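Onberg Forms review: a drag-and-drop screen designer for Java desktop apps
25 Oct 2022 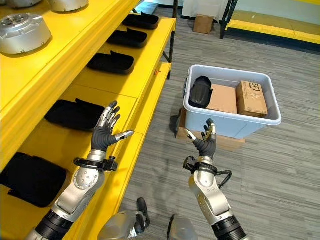 I write small Java desktop programs for a living, mostly parts lookup and stock screens, and I've wanted a decent form designer for years. I've been using Onberg Forms for a month now and I have opinions! The first thing I built with it was a stock browser with one panel per shelf, and my test data was as plain as it gets: black trays in a row on a yellow shelf, one record per tray, with a color field so I could check that the yellow background came through on the panel. That screen took me an afternoon. By hand, in Swing, with GridBagLayout, I would still be swearing at it.

Installing was easy. It's a plugin, you restart the IDE, and you get a new palette down the right side with the usual labels, buttons, text fields and tables. Drag one on, it snaps to a guide, done. What I like best is the code it writes. I've used designers that fill your class with locked gray blocks you can't touch (looking at you, every tool I used in college), and this one gives you a plain method called buildScreen that you can open and read. You can edit it too, and the designer picks up most of your changes when you switch back. Most! It lost a custom border on me twice.

Tables are where it shines. I bound a JTable to a list of 336 records and got sorting, column resizing and a filter box without writing a listener. Scrolling was smooth. Then I tried nested tabs with a table inside each one and the preview got slow, like go-and-get-a-coffee slow, though the compiled program ran fine.

Now for the grumbles. The docs are thin. There's a getting started page, a page on data binding, and then a forum where Zawadi Lyimo answers nearly everything (thank you, Zawadi, you saved my weekend with that tip about calling pack() after the screen is built). Switching from a login window to a main window isn't covered at all, and that's got to be the first thing a new person wants to do. I ended up with a CardLayout and one button handler, and it works, but I had to figure that out alone.

Dark mode is also half finished. Text fields change, combo boxes don't, and the date picker turns a sort of mud color.

I compared it with Vernus, which my coworker Rehema Mollel swears by. Vernus has much nicer icons and a real undo history – Onberg only remembers the last 10 steps – but it wants its own runtime library shipped with your program. For a little in-house tool I don't want that. Rehema says I'm being fussy and maybe I am.

Price: $80 for a single license, $300 for a team of up to five. There's a free trial, but it puts a banner across the top of every window you build, so you can't really hand anything to a customer with it.

I paid for the single license in the end. If you mainly do forms and tables, get it. If your screens are heavy on custom drawing, try the trial first and open your messiest class in it before you spend anything. I'm moving our old returns screen over next, nested tabs and all, and I'll update this page once I've seen how the preview copes.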